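Lunch at the Long Table: How Sovelport Changed Its Midday Meal

Published by the Flindel Workplace Services Office, 07/07/2019
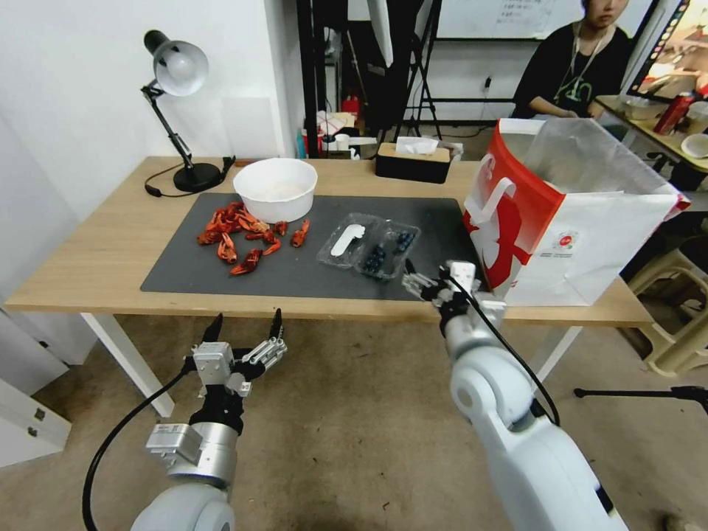 Crayfish, a white bowl and blueberries on the table at Sovelport.

The Sovelport office of Flindel closed its canteen last July. Staff now eat at ordinary work tables, on food that is ordered in or brought from home. The workplace coordinator responsible for the change met with this office to discuss what has been learned in the first year.

The coordinator explained that the canteen had been built for 290 people and was rarely more than half full. "We were heating and cleaning a very large room for a short lunch," the coordinator said. "The tables upstairs were already there."

The first difficulty was the table tops. Light wood marks easily, and shellfish has been a favorite order in Sovelport for many years. Large dark gray mats were purchased for the tables used at midday. "People wanted to keep their crayfish," the coordinator said. "I was not going to be the person who wrote a rule against it. We bought mats."

Asked about the food itself, the coordinator noted that most orders come from Harnovby, a market kitchen that delivered 974 meals to the building in its first season. Fruit was added later at the request of staff. Blueberries have proved the most popular choice, and clear plastic containers with separate compartments are preferred to open trays.

The coordinator asks that a box of tissues be kept on each table and that lamps remain at the back, where their cords are less likely to be caught. Paper bags may stay on the table during the meal and are to be folded for collection afterward. Shells go into a lidded bin, which is emptied every day before the office closes.

Some matters are still open. Colleagues at neighboring desks have raised the question of smell, and a trial of later meal times is under way on the Mussa floor. The annual budget for mats and supplies stands at $600, of which $70 remains.

"I would like a second sink," the coordinator said. "I have asked for one, and I will be asking again when the next budget is drawn up."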